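Shop tips -- working next to the arms

Posted March 15, 2022

Quick ones this month, we're short a person on the table-clearing line and I'm typing between batches. Most of this is from the Marnadlow side but Terham has the same setup now so it should carry over.

Before the shift

Check cables first. Every time. Anything black and looping near the elbow, follow it down to the floor by eye, make sure it hangs free. Don't tug it to test.

Wipe the table dry. Dry dry. A damp ring under a mug and the mug slides when it's touched, then you're picking up pieces.

Put the e-stop where your left hand falls. Tape an X on the floor so the next person puts it back.

Hair up, lanyards off, sleeves pushed. Yes, in April too when the heating goes off and everybody wants their fleece.

Laying out the table

Less than you think. One plate, one mug, one fork is plenty for a new routine. Add the rest once it has run clean for a whole morning.

Fork handle toward the front. The arms come at it from that side and a sideways fork wastes a try.

Plates: rim clear of the mug. Give it a hand's width at least. When the arm tips a plate up on edge it takes more room than a person would, and it moves quick once it has hold.

Your own stuff goes on the side table. Drinks, wipes, snacks, whatever. Not on the work table, not even for a second.

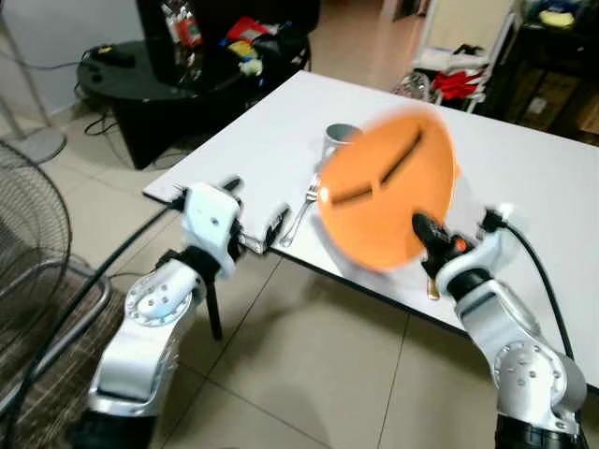 Asnakech Workneh wrote in after the last page to say the layout is fine but we left out the people part. Her day used to be 900 plates by hand, and her wrists were done by lunch. Now the wrists are good and it's her eyes that are tired by three, from watching. She'd like it written down that watching is work and needs breaks same as lifting did.

Fair. So it's written down. Break from watching every hour, six minutes, look at something far away. Out the loading door is good. Your phone doesnt count.

More on that, while we're here.

Swap roles mid shift. One person loads, one watches, then trade. If you only load you forget what a bad grip looks like. If you only watch you go stiff.

Keep doing some by hand. Last half hour on Druvberg orders is still all hand work, and please keep it that way -- new people need to learn what a clean plate feels like before they can say whether the machine got it right.

Say it out loud before you reach in. "Hands in." Wait for "stopped." Feels silly for a week.

Drops and near misses

Let it fall. Do not catch. A plate costs less than a thumb.

Hit stop, then look, then sweep. In that order.

Write it in the Fikre log, even the ones that didn't break. We had 177 entries last quarter and most were near misses, and the near misses are how we got the thicker table mats. Nobody gets in trouble over an entry. Leave your name off if you want to.

Same drop twice in one shift, stop the routine and call it in. Don't nudge the plate over an inch and hope.

Cleaning up

Soft cloth on the grippers, barely damp, power off. No spray near the joints. Spray the cloth.

Grease on the fingers will ruin your grip for the whole next shift. If butter plates came through, wipe twice.

Grout lines under the table collect crumbs like crazy. Old toothbrush, warm water, bit of baking soda. Let it sit while you do the log.

Fan off before you leave, and coil the cord so the morning crew doesn't trip on it.

Hours and pay, becuase people keep asking

Nobody's hours went down at Marnadlow when the second pair came in. Terham lost one evening slot and that person moved to packing, same rate. If you hear different, ask at the desk and don't go by the break room.

The 700 a day target is for the line, arms and hands together. It is not your personal number. If a lead tells you it is, send them to me.

Next page: labels that survive the dishwasher, and what to do about the squeaky cart. Send yours in by Friday, on paper is fine.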